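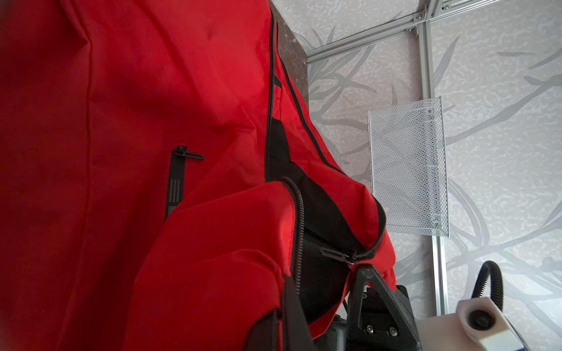
Rostov Street Coffee Cooperative - Minutes of the members' meeting, 25/05/2021

Chair: Valtteri Laaksonen. The meeting opened late, as the grinder was running and could not be heard over.

1. Previous minutes
Accepted with one correction. The word "undrinkable" in item 4 is to read "uneven."

2. Roaster
The drum roaster now has 3,000 hours on it, and the front bearing squeals on any batch over half load. Valtteri had a quote from Liller for a new bearing and seal, $412 fitted. Members asked if the squeal was doing any harm. Valtteri said it was doing harm to him. The quote was approved. Roasting stays at half load until the work is done, so the house blend will be short and the decaf, as ever, will be plentiful.

3. Green coffee
The Suvier lot has arrived. A sample roasted on the light side tasted of apricot to four members, of cardboard to one, and of "coffee" to the rest. Agreed to roast it a shade darker and cup it again blind. The washed lot from last October is still on the shelf and fading. It goes into the blend before anything new is opened.

4. Filter or espresso
Discussion of whether the Suvier should be sold for filter only. This took most of the evening.

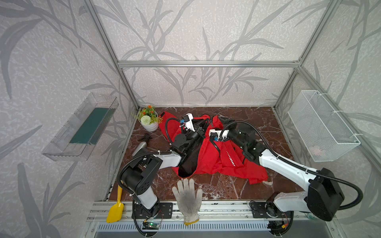

Suvi Valtonen felt that telling people how to brew their own coffee was a good way to sell less of it, and asked that the label say "good as filter" and leave it there. Two members wanted brewing temperatures on the label as well. It was pointed out that the label is the size of a playing card. Suvi's wording carried, with one abstention on grounds of font.

5. Bag sizes
The larger bag is kept. The small bag costs nearly as much to fill and seal, and it will go up in price at the next printing. The valve supplier has again sent the wrong valves - these ones let air in.

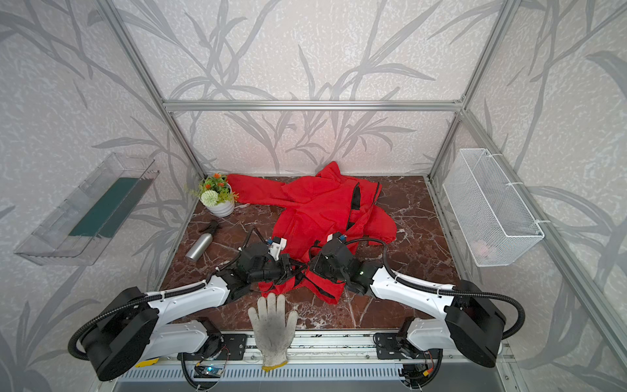
Will the beans still carry a roast date? Every bag will have one, stamped on the back under the weight.

6. Cupping rota
Sign-up sheet went around and came back with 3 names on it, all in the same handwriting. To be sent around again.

7. Any other business
The descaler is under the sink, in the bottle marked descaler. It is not to be moved to any other bottle.

Meeting closed when the milk ran out. Next meeting to be set once the bearing is in.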